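Pre-orders and the Sidach railbus

Posted by Emlyn Pugh in January
14 comments

I have been in N scale long enough to have paid deposits on two models that never got made, so take what follows with that in mind. I'm told I am a sour old man about this stuff. My wife uses fewer words.

The news going around the forums this month is that Sidach is taking money for a four-wheel railbus, in three paint schemes, with lights and a drop-in sound version for those who want it. There's a drawing. There's a page of text that uses the word "definitive" in the first line and again near the bottom. What there isn't, as far as I can find, is a test shot, a tooling sample, a 3D print, or a name attached to the research. The delivery window is "next winter," and I would love to know which hemisphere.

I want this railbus. I should get that out of the way. My layout is a made-up short line that ran out of money sometime before I was born, and a railbus is exactly what a line like that would have bought secondhand and run into the ground. I built one from a resin kit years ago. It has a lean to it, and it derails on any turnout tighter than a number 6, and one of the windows is a slightly different shape from all the others. A decent ready-to-run model would let me put it in a drawer with a clear conscience.

But wanting a thing is how they get you.

Go back and look at the last few small railcars in this scale. Bikell announced theirs with a very similar page. When it showed up it was a nice enough shell on a mechanism that had plainly been designed for something else, so the floor was too high and you could see a brass block through every window on one side. The reviews were kind. The reviews are always kind, because the people writing them got a free sample and had it on the test track for an afternoon. I bought mine at full price and had it on my own track for a winter, and by the end of that winter it was picking up power on one truck and limping. I wrote to them and got a friendly reply with a coupon in it.

Laner did better with their doodlebug, I will give them that. The drive was smooth out of the box and has stayed smooth. The headlight was the blue of a dentist's lamp and the couplers were mounted a hair low, but those are things a person can fix at a kitchen table with a small screwdriver and some patience. The difference, and I think it matters, is that Laner showed the bare chassis running before they asked anyone for a cent. They put it on a grade. They put it through a crossover at a crawl. You could make up your own mind.

So where's the Sidach chassis? I asked. I used the contact form and kept it polite, which took me three drafts. I wanted to know about wheelbase, whether both axles are driven, how they plan to pick up current with only four wheels touching the rail, and whether there would be a keep-alive in the version without sound. Four wheels is the whole problem with a railbus. One dirty spot, one dead frog, and it sits there looking at you. Anyone who has thought about the model for more than a day will have thought about that first.

The answer that came back said the team was "excited to share more details soon" and thanked me for my passion.

Eleni Petkov, who runs the module group I show up to when the roads are clear, thinks I'm being unfair. Her view is that small firms can't afford to cut tooling on a hunch anymore, and if people like me sit on our hands until there is a finished sample then there will never be a finished sample of anything but the same big diesels. She has put down her deposit, for two of them, in the cream scheme. She also pointed out that I complained about the doodlebug for a whole year before I bought it and now run it more than anything else I own. That's true and I don't enjoy hearing it.

I take her point about tooling. I don't take it all the way. If a company needs my money to find out whether it can build a thing, then I am an investor, and I would like to be talked to like one. Tell me how many orders you need. Tell me what happens to the deposit if you come up short. The Sidach page says deposits are "fully transferable," and I read that sentence several times looking for the word refundable. It's not in there. Transferable means I can have my money back in the form of some other model I didn't want.
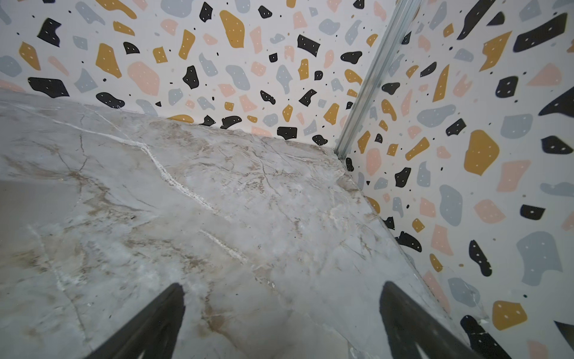 There is also the matter of the paint. One of the three schemes is listed as "as delivered," grey lower body with a white stripe sweeping down toward the front door, and I have my doubts about it. I have never seen a color photograph of that car when it was new, and I have looked. The stripe in the drawing runs at a slant, a bit like the bright white vein running diagonally across that grey marble, and in every black and white print I own the stripe is level until it gets to the last window and then drops. Those are different paint jobs. Maybe they have found a source I haven't. If so, say what it is. Hok-lam Tsang wrote the only careful history of these little cars that I know of, a stapled thing you used to be able to get by mail, and his side elevation agrees with my prints. He spent years in boxes of shop records that most of us wouldn't have the patience to open. I emailed him to see if Sidach had been in touch. They had not.

Now, somebody in the comments is going to tell me that it's a toy train and the stripe is less than a quarter of an inch tall. Sure. But the price isn't toy-sized, and the word "definitive" was theirs and not mine. If the page had said "a fun little railbus in colors we like," I would have nothing to say about the stripe at all and might have ordered one by now.

The road number bothers me too. The drawing has it as 1432. Tsang's roster has that number on a coach that was scrapped before the railbus was even ordered, and while railroads did reuse numbers, I would want to see it on paper. It could be a placeholder. It could also be that someone typed the first number they came across, and that worries me more than the stripe, for the reason that a number is easy. If the easy part is a guess, what did they do about the underframe, where there are maybe a handful of photos and all of them are mostly shadow?

I'll say something in their favor so that I can't be accused of having only the one gear. The proportions of the drawing are good. The roof curve looks right to me, and the roof is where most of these models go wrong. The Bikell car had a roof like a bread loaf. Whoever drew the Sidach one has looked hard at the end profile and has noticed that the headlight sits off to one side, something even my resin kit missed. So there's somebody there with an eye. I just wish that person was the one answering the contact form.

As for sound, I remain where I have always been. A speaker the size of an aspirin makes a noise like an angry aspirin. I heard the Kwok gas-mechanical switcher at a show last year with the volume up and I thought something was wrong with the ceiling lights. People I respect love it. Eirlys Price has it in everything, including a tank car, for reasons she has explained to me twice. The Sidach sound version costs a good deal more, and I'd want that money spent on pickup wipers and a flywheel.

What I'm going to do is nothing, for now. The early bird discount runs out at the end of the month and I have decided to let it. That puts me out the price of a couple of freight cars if the thing turns out well, and I can live with that. If a chassis shows up running on actual track, at a crawl, over an actual turnout, I'll be in line with everybody else and I'll say so on this blog in plain language.

In the meantime I got the resin one down off the shelf last night and had another go at the lean. I think the rear axle box was never seated properly. I shaved a sliver off the inside with a fresh blade and now it leans the other way, though less. It made it around the loop some 20 times before it found the bad turnout by the feed mill. I've ordered a new turnout. In stock, shipped the same afternoon, no deposit.

Shared 3 times
14 comments

Recent posts
The doodlebug, one year on
Fixing a blue headlight with a drop of yellow paint
Gwenllian Gwynne's coal dock, and why I'm jealous
Low couplers and what I did about them
Does anyone still make a decent small motor?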